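Fitting Out the Long Room: Colton Wong on Seating, Blinds and Cable Runs

Colton Wong lays out shared rooms for Fedoruk. The long room at Wemis, with its corrugated metal ceiling and tile floor, is the one he gets asked about most. Firdevs Uysal spoke with him there.
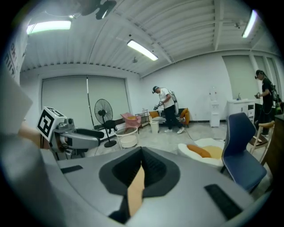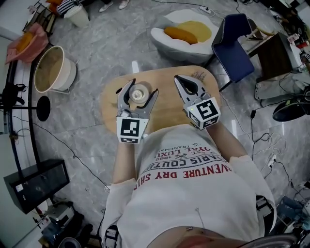
Page last changed: 11/16/23

Wong began with the ceiling. "Corrugated metal throws sound straight back at you," he said. "You can hear a jar being set down from the other end. I wanted soft things in there before I wanted anything else." The sofa went in first, with its orange cushions and striped blanket. The white egg-shaped chair, with a yellow cushion and an orange bolster, came later.

He does not claim much for the color scheme. The orange was ordered once for the sofa and repeated on the lounge chair. "Two colors of cushion is enough to keep track of. They get carried off."

The wooden table has rounded corners, and he asked for them. In the previous layout the table stood on a walking line, and people caught a hip on it. The budget line for the table and chairs together was $2853. The quote from Jurnance came in at $2964, and Wong dropped one side table to close the gap.

On air, he was brief. Ceiling fans move air down the middle of the room and do little for the window side, so a black pedestal fan stands by the roller blinds. He prefers plain gray blinds with a pull cord. "A cord can be replaced in six minutes. A motor means a call."

The floor is the part he would redo. The tiles have a gray marble pattern that hides dust well and small dropped parts too well. Power reaches the seating area by strips laid on the tile, and the black and white cables between them tangle. Wong measured 81 feet of loose cable in December, before any of it was shortened. Heledd Maddocks, who handles purchasing, has priced a flat floor channel from Fokenar. Wong wants it run along the wall behind the seating, with one short branch toward the table.

Asked about storage, he pointed to the shelf covered in pink cloth. It holds less than a cabinet would. "People put things back on it," he said. "They didn't with the cabinet."

The channel is on order. The side table question is still open.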